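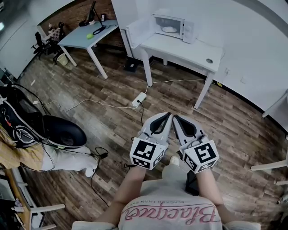
Gader is a software toolkit for recording manipulation demonstrations with hand-held grippers and converting them into training data for robot control policies. It covers time alignment, pose estimation, annotation and export. The first version was written by Yabsira Assefa at Skarkard, and Gebremedhin Negussie later added the two-handed mode.

Tracking

Each gripper carries a cube printed with square fiducial markers. The tracker detects marker corners in the head view, solves for the pose of the cube, and applies a fixed transform to obtain the pose of the fingertips. Marker IDs are unique to each hand, so left and right are not confused when the tools cross. If fewer than two faces are visible, the solver keeps both candidate poses and selects the one closer to the previous estimate.

Wrist views

The views from the gripper cameras are circular, with strong distortion toward the edge. Gader stores them unrectified and keeps the lens model in the session header. Contact labels are computed from a crop around the finger pads. Thin objects held edge-on, such as a plate, occupy few pixels in this crop and are a known source of missed grasps.
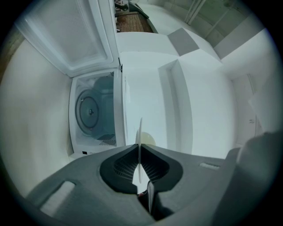

Two-handed mode

Two-handed sessions add a relative pose channel between the grippers. When one tool enters the other's wrist view, its outline is masked before features are extracted. Early releases lacked the mask and treated the second tool as part of the background.

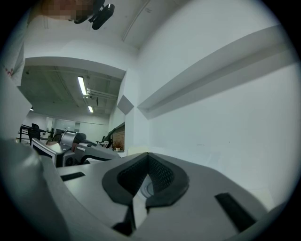

Wrist view with a person wearing head-mounted equipment at upper left.

Segmentation and export

A session is split at changes in finger opening and at pauses longer than 12 frames. Segments under 300 milliseconds are merged with their neighbors. The kitchen appliance set, Lencho, contains 829 segments, of which 283 are two-handed. Export to the Uvham planner writes one file per segment.
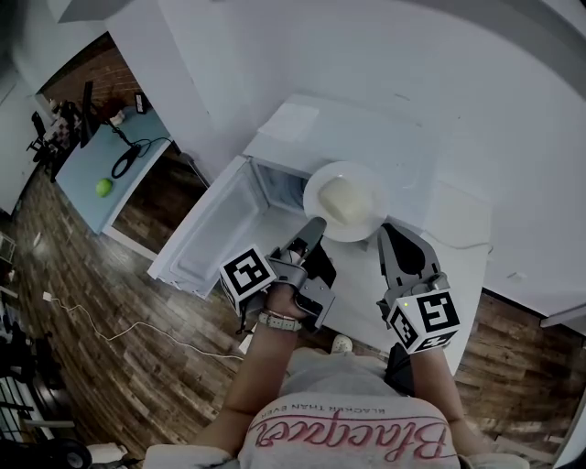
Head view of two grippers at an open refrigerator, with butter on a plate inside.

Limitations

Pose error grows when a cube is partly inside an appliance. Gader has no force channel, and door contact must be inferred from motion.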